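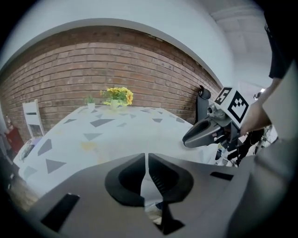
Archivo > Grupo de manipulación > Actas > Reunión de seguimiento

Acta de la reunión de seguimiento — demostraciones bimanuales con pinza de mano

28 de octubre de 2026
Tiempo de lectura: 3 minutos

1. Aprobación del acta anterior

Se aprueba con una corrección: en el apartado de calibración, donde decía «pinza derecha» debe decir «ambas pinzas».

2. Estado de la recogida

El conjunto Itton alcanza 600 demostraciones válidas. Quedan excluidas 40 por pérdida de seguimiento en una de las dos pinzas. Las excluidas se conservan en el servidor con su etiqueta de fallo y no entran en el entrenamiento.

Se recuerda que una demostración se considera válida cuando hay trayectoria continua de las dos pinzas desde la apertura inicial hasta la retirada. Los cortes al comienzo, antes del primer contacto, se recortan y no invalidan la toma.

3. Pose relativa entre pinzas

Se revisa el método propuesto en febrero. La pose de cada pinza se estima por separado con odometría visual-inercial; la relativa se corrige cuando los marcadores cuadrados montados en una pinza entran en el campo de la cámara de la otra. Con los dos marcadores visibles, el mayor y el menor, la solución es estable. Con uno solo aparece la ambigüedad de orientación ya conocida, sobre todo en vistas casi frontales.

Renard pide que la corrección no se aplique de golpe, por los saltos que introduce en la velocidad. Se acuerda repartirla en una ventana de 200 milisegundos y repetir la comparación con los mismos datos.

Kowalczyk objeta que la ventana puede ocultar errores de sincronización entre cámaras. Se medirá el desfase antes de filtrar y se guardará como campo aparte.

4. Resultado preliminar

La política entrenada con pose relativa corregida completa el traspaso de objeto entre pinzas con más regularidad que la entrenada solo con odometría. La diferencia se concentra en la fase de aproximación; tras el cierre de los dedos las dos se comportan igual. Se han usado 3 semillas por variante, número que se considera insuficiente para publicar. No se dará cifra de mejora hasta ampliar la serie.

Queda abierta la cuestión del fondo. Los manteles estampados y las paredes de ladrillo dan textura abundante a la odometría, y es posible que el resultado empeore sobre superficies lisas. Brerero ofrece una sala con mesas sin mantel para la siguiente tanda — pendiente de confirmar horario.

5. Acuerdos

- Renard: implementar la ventana de corrección y regenerar las trayectorias.
- Kowalczyk: informe de desfase entre cámaras, con los datos sin filtrar.
- Brerero: confirmar la sala.
- No se modifica la posición de los marcadores hasta cerrar la comparación.

6. Ruegos y preguntas

Se solicita unificar los nombres de las carpetas de calibración. Se aprueba sin debate.

Documentos relacionados
Protocolo de calibración de pinzas, revisión vigente
Criterios de exclusión del conjunto Itton
Acta de febrero: propuesta de corrección por marcadores
Nota técnica sobre sincronización de cámaras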